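# The Ferry Office at Driltach

Barbara Zalewska got to the ferry office at twenty past six in the morning, in August, with a suitcase and her mother's clock wrapped in a bath towel. The window was shut. A card behind the glass said the first boat to Vistgate would leave when the fog lifted.

She sat down on the bench inside and put the clock on her knees. She had never liked the clock. Her sister in Vistgate had asked for it three times, the last time in writing. 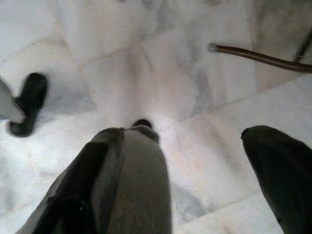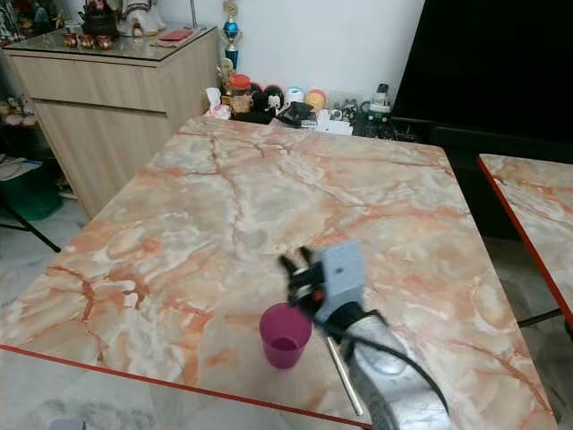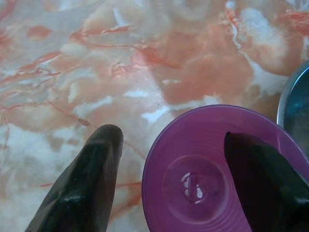 *Pale stone in the first, peach and orange veins in the other two.*

At seven a man came in by the side door and unlocked the window from the inside. He was in his sixties and wore a blue work coat with a pencil in the pocket. He looked at the suitcase, then at the towel.

"Is that alive?" he said.

"It's a clock."

"I have to ask. Animals go on the lower deck."

He wrote her a ticket by hand. When he asked her name she told him, and he stopped writing.

"Zalewska from Wysocka Street?"

"My mother was. I grew up there."

"I'm Witold Sikora. I fixed that clock."

Barbara didn't remember him. She remembered a young man who had come to the house when she was nine or ten, and had taken the clock apart on the kitchen table while her mother stood over him. It could have been this man. He'd had a lot of hair.

"It has a Zeranar movement," he said. "They stopped making those. The strike was broken. Your mother wanted me to leave it broken."

"Why did you come, then?"

"Your father called me. She didn't know until I was at the door."

He came around and sat at the other end of the bench. There was no one else waiting. Outside, the fog was down on the water and the boat showed only as a darker patch against the dock. Someone on board was running a pump.

Barbara unwrapped the towel. She hadn't planned to, but he was looking at it, and it seemed rude to keep it covered. The case had a scratch along one side from the move. Witold turned it over on his lap and opened the back with his thumbnail.

"I charged him 100 for this," he said. "That was a lot then. He paid it in two parts."

"She told us it was never fixed."

"It was fixed. She asked me to take out a pin before I left, so it wouldn't strike. She said your father worked nights and needed to sleep." He tilted the clock toward the lamp. "I put the pin in an envelope and taped it inside the case. Look."

The envelope was the size of a postage stamp and had gone brown. Her mother had written on it, in the small square letters she used for jam labels: *23, for the girls.*

"What's 23?" Witold said.

Barbara thought about it. Their house had been number eight. Her sister was born on the fourth, and she herself on the eleventh.

"I don't know," she said.

He held out the envelope and she took it. It weighed nothing. She could feel the pin through the paper, thinner than a match.

"I can put it back in," he said. "It takes five minutes. I have the tools in the office."

She looked at the clock on the wall of the waiting room, and then at the window, where the fog had begun to come apart. She could make out the boat's railing now, and a man walking along it with a rope.

"Would it strike the right hours?"

"It might need setting. Your sister can do that. You stop it, move the hand, and let it strike each hour as you go."

Barbara closed the back of the clock and wrapped it in the towel again. She put the envelope in her coat, in the inside pocket with the ticket.

"She can decide," she said. "She's the one who wanted it."

Witold nodded and went back behind the window. A family had come in with two bicycles – he had to look up the fare for those.

The horn sounded at ten to eight. Barbara carried the clock down the ramp herself, and when the deckhand reached for it she gave him the suitcase.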